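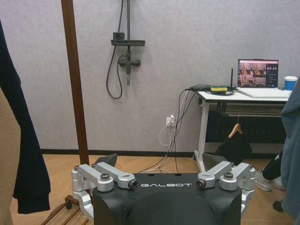

Search this site Enter keywords Go

Home Lessons Opinion Sheet Music Contact

The Metronome Is Not Your Mother

I own 20 drum method books, and I have finished one of them. It was the thinnest. The rest stand on a shelf in my practice room, opened flat to page nine or so, which is where the dotted notes usually start.

My latest is a frame drum course from Bassi, a publisher in Drotusitz that believes in numbered exercises the way other people believe in vitamins. There are 149 of them. Every one comes with a tempo, and you are told not to move on until you can play it cleanly at that tempo. I began in May at 60 beats a minute and stayed there long enough to start getting mail.

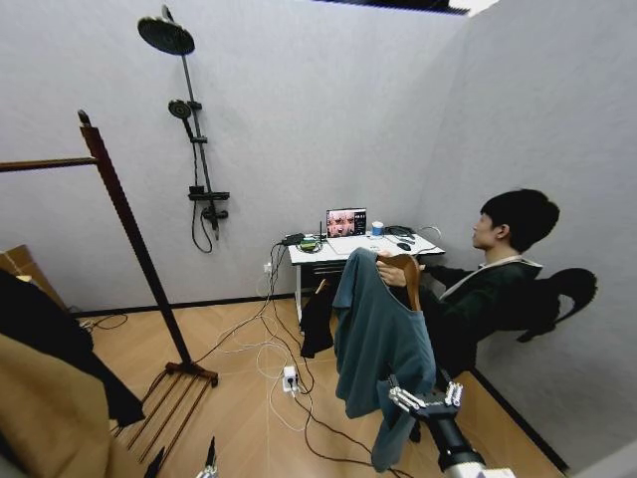

Reading time: 2 min

I have nothing against the click. I do have a complaint about books that treat it as a judge. A beginner who plays exercise four a little unevenly, but with a nice fat sound and some idea of where the phrase is going, has learned something. The book would send her back to exercise three.

At the Ulterton evening class, where I teach hand percussion to adults with day jobs, we now play a whole tune in the first hour. It is an ugly tune by the end of it – four of the players will have found their own private downbeat – but people go home humming. They come back, too. Then we get out the metronome, and they're glad to see it.

Flakmont Music sells a practice app with 498 patterns and a little red light for every late stroke. I tried it for one evening. The light and I did not get along.

So buy the book, by all means. Read the chapter on hand position twice. Then skip to the songs at the back.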